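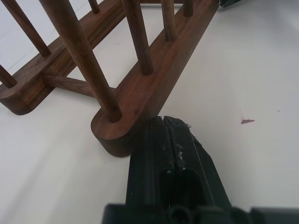 Guardar medicamentos em casa: temperatura, humidade, prazos e frigorífico

Ficha 649. Revista em 13 de julho de 2023

A maioria dos medicamentos de venda em farmácia foi ensaiada para ser conservada numa gama de temperatura indicada na embalagem exterior e no ponto 5 do folheto informativo. As indicações correntes são «não conservar acima de 25 °C», «não conservar acima de 30 °C», «conservar no frigorífico (2 °C a 8 °C)» e «não congelar». Quando não figura nenhuma indicação de temperatura, o medicamento não exige precauções especiais, o que não autoriza a deixá-lo no carro em agosto.

Escolha do local

A casa de banho e o armário por cima do fogão são os dois sítios mais usados e os dois a evitar. Na casa de banho a humidade relativa sobe a cada duche e demora a descer, sobretudo sem janela. Sobre o fogão o problema é o calor, agravado em cozinhas com exaustor fraco.

Serve uma prateleira alta num quarto interior ou no corredor, numa parede que não receba sol do lado de fora, longe de radiadores e de tubagem de água quente. Antes de decidir, convém deixar um termómetro de máxima e mínima no local durante uma semana, de preferência no verão. O registo da máxima é o valor que interessa. Uma prateleira que marca 22 °C de manhã pode passar dos 28 °C ao fim da tarde.

Crianças em casa ou de visita: armário fechado à chave ou com trinco de segurança, acima de 1,50 m, sem cadeiras ou móveis que sirvam de degrau. As tampas de segurança atrasam a abertura e não substituem o armário. Malas e mesas de cabeceira contam como local de armazenamento para este efeito.

Embalagem

Manter sempre a cartonagem original. Nela estão o lote, o prazo e a dosagem, e em muitos casos é ela que protege da luz. Blisters soltos numa gaveta perdem a identificação logo que se corta o canto onde vem impressa a validade.

Frascos de comprimidos com exsicante (a saqueta ou a cápsula na tampa): deixar o exsicante no frasco até ao último comprimido. Fechar a tampa logo após cada toma. Retirar o algodão de enchimento depois da primeira abertura, pois retém humidade.

Caixas organizadoras semanais: encher apenas para uma semana. Ficam fora os comprimidos efervescentes, os orodispersíveis e todos os que tragam a menção «conservar na embalagem de origem para proteger da humidade» ou «da luz». Em caso de dúvida, perguntar na farmácia com a embalagem na mão. A caixa lava-se com água morna e detergente neutro e seca completamente, com as tampas abertas, antes de voltar a ser cheia. O modelo Zellilano que usamos nos ensaios tem compartimentos amovíveis, o que facilita a secagem; qualquer outro com fecho firme serve.

Frigorífico

Insulinas por abrir, certos colírios, algumas suspensões de antibiótico depois de reconstituídas, vacinas levantadas na farmácia para administração posterior e vários injetáveis biológicos conservam-se entre 2 °C e 8 °C. O frigorífico doméstico consegue manter essa gama, com algumas condições.

Usar a prateleira do meio, na zona central. A porta sofre variações a cada abertura. A prateleira superior, em modelos com congelador por cima, e a parede do fundo podem descer abaixo de zero. A gaveta dos legumes tem humidade elevada e molha a cartonagem.

Colocar os medicamentos numa caixa de plástico com tampa não hermética, identificada, separada dos alimentos e com folga em relação ao fundo. Regular o termóstato para 5 °C e verificar com um termómetro próprio. O mostrador na porta indica, em muitos aparelhos, o valor pedido e não o medido.

Para a verificação, a sonda fica dentro da caixa, junto às embalagens. Medir no ar dá leituras que oscilam muito com a abertura da porta e que pouco dizem sobre o medicamento. Quem só tem um termómetro de ar pode mergulhar a ponta da sonda num frasco pequeno com água, desde que o fabricante indique que é estanque. Nos nossos registos usamos um Hakar de sonda com cabo, leitura de máxima e mínima e reposição manual. Repor os valores todas as segundas e anotar antes de repor.
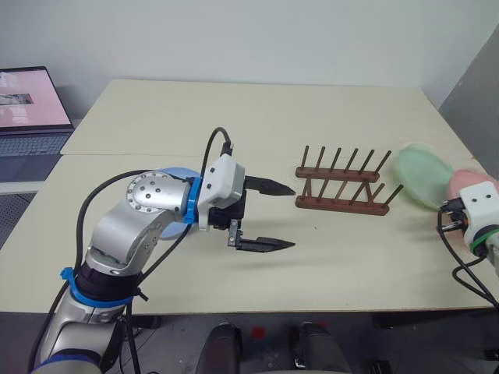

Dagmar Malý escreveu a propósito da versão anterior desta ficha que a regra da prateleira do meio lhe falhou num frigorífico sem gelo (no frost), em que a saída de ar frio fica precisamente a meia altura. Encostada à grelha, a caixa chegou a marcar 0,5 °C durante a noite. Passou-a para a prateleira de baixo, do lado oposto à grelha, e a mínima subiu para 3 °C.

A observação está correta e altera a recomendação. Em aparelhos com ventilação forçada, localizar primeiro as saídas de ar, que costumam ser ranhuras no painel do fundo, e afastar delas a caixa. Depois medir durante 24 horas em dois pontos candidatos e escolher o mais estável. A altura da prateleira passa a critério secundário.

Um produto que congelou não se recupera descongelando. As insulinas e as vacinas com adjuvante de alumínio são os casos mais conhecidos: a estrutura altera-se e o aspeto pode manter-se normal. Pôr de lado, marcar e consultar a farmácia antes de qualquer utilização.

Falha de eletricidade

Não abrir a porta. Um frigorífico cheio e fechado aguenta algumas horas dentro de valores aceitáveis, e a duração depende do volume, da temperatura da cozinha e do estado das borrachas. Anotar a hora do corte, se conhecida, e a máxima indicada pelo termómetro quando a corrente regressar. São estes dois dados que o farmacêutico vai pedir. Muitos injetáveis admitem um período limitado fora do frio, indicado no folheto, e essa margem só se gasta uma vez: em regra, o tempo já passado fora não se anula com o regresso ao frigorífico.

Garrafas de água na prateleira inferior aumentam a inércia térmica e são uma medida barata para zonas com cortes frequentes.

Transporte

Da farmácia a casa, em trajetos curtos, basta um saco isotérmico. Com acumulador de gelo, interpor sempre um pano ou cartão canelado entre o acumulador e a embalagem. Contacto direto com um acumulador acabado de sair do congelador pode congelar uma caneta de insulina. Deixá-lo à temperatura ambiente até aparecer água na superfície, secar e só então fechar o saco.

No carro, levar o saco no habitáculo, nunca no porta-luvas nem na bagageira. No avião, bagagem de mão, com a receita ou declaração médica. O porão não oferece garantia de temperatura.

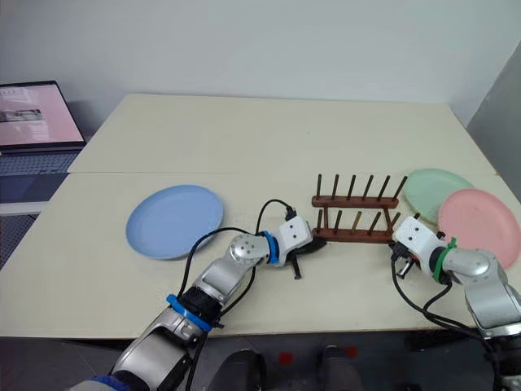
Para estadias fora, confirmar com antecedência se o alojamento tem frigorífico no quarto. Os minibares de absorção raramente mantêm menos de 8 °C em dias quentes e alguns desligam-se com o cartão da porta. O termómetro deve viajar com o medicamento. Se o minibar não servir, a receção pode guardar a caixa no frigorífico da cozinha, com nome, data e a menção «não congelar» escritos por fora.

Prazos: o impresso e o de abertura

O prazo de validade impresso refere-se à embalagem fechada e conservada como indicado. Quando figura só o mês e o ano, o medicamento é válido até ao último dia desse mês.

Depois de abertas, muitas formas têm um segundo prazo, mais curto. Escrever a data de abertura no rótulo com caneta permanente, no próprio frasco e não na cartonagem. Valores que se encontram com frequência nos folhetos, a confirmar sempre no produto concreto:

Colírios multidose com conservante: quatro semanas, salvo indicação diferente.
Colírios unidose: rejeitar após a utilização, mesmo com líquido restante.
Suspensões orais de antibiótico reconstituídas: de 7 a 14 dias, conforme o produto, muitas vezes no frio.
Insulina em uso: em geral quatro semanas à temperatura ambiente, com variações entre marcas.
Xaropes: muito variável; há produtos com limite de seis meses e outros com limite bem mais curto.
Cremes em bisnaga: consultar o símbolo do boião aberto ou o folheto.

Mireille Zoubi sugeriu acrescentar à data de abertura a data de rejeição, já calculada. Adotámos. Evita a conta às duas da manhã com uma criança febril ao colo.

Sinais de degradação

Comprimidos com manchas, esfarelados ou colados entre si. Cápsulas moles pegajosas ou deformadas. Cheiro a vinagre num frasco de ácido acetilsalicílico, resultado de hidrólise. Suspensões que não voltam a homogeneizar após agitação. Soluções límpidas que ficaram turvas ou com partículas. Pomadas separadas em duas fases. Qualquer destes sinais basta para rejeitar. A ausência de sinais não prova que o medicamento esteja em condições.

Revisão do armário

Fazer duas por ano. Março e setembro funcionam bem, a segunda por apanhar o material que passou o verão em malas e casas de férias. Procedimento:

Retirar tudo para cima de uma mesa limpa e seca.
Separar o que passou do prazo impresso ou do prazo de abertura.
Separar o que perdeu a identificação (sem lote, sem nome ou sem dosagem).
Separar os restos de tratamentos terminados, antibióticos incluídos.
Limpar as prateleiras com pano húmido e deixar secar.
Repor com os prazos mais curtos à frente.

Uma folha colada no interior da porta, com nome, dosagem, prazo e localização (armário ou frigorífico), reduz as compras em duplicado. Juntar o número de urgência para intoxicações em vigor no país.

Eliminação

Entregar na farmácia tudo o que foi separado, com cartonagem e folheto. Não deitar no lixo comum, na sanita nem no lava-loiça. Agulhas, lancetas e canetas com agulha montada seguem um circuito próprio: recipiente rígido para cortantes, fechado, entregue onde o serviço de saúde local indicar. Termómetros de mercúrio antigos também não entram no saco dos medicamentos; perguntar no município pelo ponto de recolha.

Correções à ficha

Na versão anterior o intervalo de medição no frigorífico era de 12 horas. Passou a 24, para incluir o ciclo de descongelação automática. A nota sobre minibares é nova. Verificação dos textos: Jinfeng Xiong e Esben Lund.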